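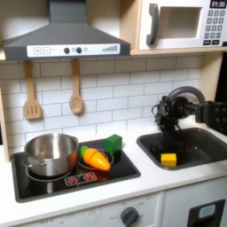 Play and Pretending in the Early Years
Handout 3: Pretend play between two and six

Notes by Kazimiera Zalewska
Revised 29/07/2019

OK, so last time we got as far as the baby who bangs a spoon on everything, and a few of you asked when the banging turns into pretending. That is pretty much this whole session, so I've written it up a bit longer than usual. Read it before the seminar if you can. If you can't, read the part on object substitution at least, because the observation task hangs on it.

When does it start?

Most children show a first flicker of pretending somewhere in the second year. It's tiny and easy to miss. A child lifts an empty cup, tips it, makes a slurpy noise and looks at you. That look matters a lot! A child who is really trying to drink from an empty cup looks at the cup. A child who is pretending very often looks at you, and there's usually a bit of a smile in it.

At first it's all about the self. I drink, I sleep, I eat. Then it moves outward, so the doll drinks, the bear sleeps, you eat (and you will eat a great deal of imaginary soup in this line of work). After that the doll starts doing things on her own account. She's hungry, she's cross, she doesn't want the soup. I still find that step a bit amazing, because the child is now giving a lump of plastic an opinion.

Please don't learn these as birthdays. I know the textbook has a table with ages down the side. Children wander back and forth along it, and a tired three-year-old will play like a much younger child for an afternoon and then be running a hospital the next morning.

Object substitution

This is the term for using one thing as if it were another. A block is a phone. A leaf is a plate. It sounds simple, but think about what the child is holding in mind: this is a block, I know it's a block, and for now we're both going to treat it as a phone.

Vygotsky's point, which you'll meet again in the spring, was that the stand-in object works as a kind of pivot. It lets the child pull the meaning of a word away from the thing it normally goes with. Younger children need the pivot to look or move a bit like the real thing. A stick makes a decent horse because you can get it between your legs and gallop. A ball makes a terrible horse. Older children get looser and looser about it, and in the end they can pretend with nothing in their hands at all.

If you want to see this for yourself, ask a three-year-old to show you how they brush their teeth with no toothbrush. Many will stick a finger in their mouth and scrub, so the finger becomes the brush. Ask a six-year-old and you're more likely to see a hand wrapped around an invisible handle. I've done this at family parties for years and my relatives are very patient.

Realistic toys or plain ones?

Every year we have the same argument, and I enjoy it every year. On one side, people say a detailed toy does the imagining for the child, so give them blocks, cloth and boxes. On the other side, people say a two-year-old with a plain box will mostly sit in it.

My own view is that both camps are right about different children. The very young ones get going faster with a toy that looks like what it is. They know what a spoon is for, so a toy spoon gives them a way in. Once a child has a good stock of pretend stories, plain stuff gives them more room, and a toy that can only be one thing gets turned into something else anyway. I once watched a boy use a toy oven as a garage for an entire month. Nothing was ever cooked in it. He was very firm about parking.

So when you write about a setting, don't just tell me the toys are "good" or "open-ended". Tell me who is using them and what for.

Playing together

Pretending alone is hard enough. Doing it with someone else means you both have to keep the story straight, and nobody handed out a script. Listen out for three kinds of talk here.

The first is talk inside the story, in a character's voice. "Eat your dinner, baby."

The second is talk about the story, from outside it. "Pretend you're the baby and you don't like it." Researchers call this metacommunication, and you can call it stage directions if that helps it stick.

The third is the sneaky one, where a child steers the story while staying in character. "Oh no, baby, you're getting sick, aren't you?" The other child now knows it's time to be sick. It's such a neat bit of social work, and four-year-olds do it all day long without anyone teaching them.

Negotiation can take longer than the play. We have a transcript in the course folder, the one labeled Corkell, where two girls spend nearly the whole recording deciding who's the big sister and about a minute being sisters. Students sometimes tell me nothing happens in it. Read it again! The deciding is the play.

What does it do for children?

Careful here. You will read that pretend play builds language, self-control, creativity, problem solving, empathy and probably good posture. Some of these links have decent support and others are shaky. The trouble is that children who pretend a lot also tend to talk a lot, have adults who play with them, and so on, so it's very hard to pull out what causes what.

I'd sort it like this for the exam. Language and story skills: a fairly believable link, with plenty of studies, though the direction is still argued over. Understanding other people's minds: likely some connection, messy evidence. Creativity: be cautious. General cleverness: be very cautious. And you're allowed to write that play is worth having because children enjoy it. You won't lose points for that with me.

The grown-up's job

New students nearly always do too much. You crouch down, you ask what color the apple is, and the game dies on the spot. I did it for my whole first year at Plurkden and wondered why children kept moving to the other side of the room.

Some things that work better. Watch first, and for longer than feels comfortable. If you join in, take a small part (customer, patient, neighbor who has come about the noise). Follow the child's idea even when yours is better. Keep your test questions for some other time. If the play is stuck and going around in circles, bring in a little problem from inside the story - the bus has broken down, the shop has run out of bread - and then hush.

Also, know when to stay out. If the story is rolling along without you, go write your notes.

A word about culture, too. In some families adults play pretend with children all the time. In others that would be seen as a bit odd, and it's brothers, sisters and cousins who do it. The children in both kinds of home pretend. Don't write up a parent as uninvolved on the strength of one visit.

Your observation task

You'll each watch one child between two and six for 28 minutes, in a nursery, a home or anywhere you have written permission. Split your page into two columns. On the left, put what you saw and heard, as plainly as you can. On the right, put what you think was going on. If you find yourself writing "she imagined" on the left, move it over.

I'd like you to pick out at least one object substitution and at least one stage direction. If your child played alone and hardly spoke, that's fine, say so and look harder at the hands. Change the child's name and the name of the setting.

The write-up is marked out of 60 and you need to send it in by the end of September. The two columns go in as an appendix. Please don't type them up to look tidy, because I like seeing the scribbles and the crossings-out.

Reading

The course reader, pages 73 to 82, is the main one. It's dense in the middle, so go slowly. The Nishad chapter is optional and much more fun, and it's good on children who play in two languages and swap halfway through a game (often the mother speaks one and the shopkeeper speaks the other).

The Saltedar booklet is in the reading room, in the box with the green lid. There's only the one copy, so please put it back when you're done.

For the seminar, bring one pretend game you remember from your own childhood. Try to remember the rules, and who got to be in charge. We'll start with those and then go on to the transcript.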